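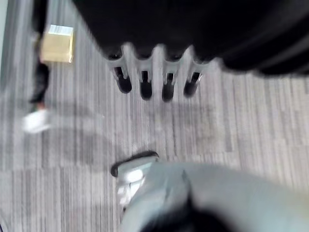
About Us

Grunthorpe repairs and inspects robot arms and grippers for small manufacturers, warehouses and schools. Merle Halliday started the company in a rented unit in Zurncombe and still signs off on every arm that leaves the shop. We service Bolger and Pelterus equipment and most older makes.

How we got into safety work

For our first years we did repairs only. That changed with a fault on one of our own test arms. A gripper lost its holding force partway through a lift and dropped a 20-pound part next to a technician. The gripper was set to open on loss of signal, and a worn wrist cable had cut the signal. She was not hurt. The arm had passed our checks that morning.

We stopped all test work for 4 days and went back through our repair records. The same cable had been replaced on other arms without anyone asking what would happen if it failed under load. We wrote to every customer who had one. By October all of those grippers had been reset to stay closed when the signal drops, and the cables had been rerouted.

What we do now

Every arm that comes in gets a signal-loss test with a load in the gripper. Wrist cables are replaced after 2356 hours of use, whatever they look like. People stay outside the marked reach of an arm during a loaded test, and the person holding the stop button does no other job.

We keep a fault log that customers can read on request. It holds around 600 entries, including our own mistakes. The dropped part is in there, with the cable photos and the test sheet we used at the time.

Visits and repairs

The shop is open to customers by appointment. If your arm has dropped something or moved when it shouldn't have, please leave it powered down and call before shipping it. Do not clear the error codes.

Page last updated 29 September 2021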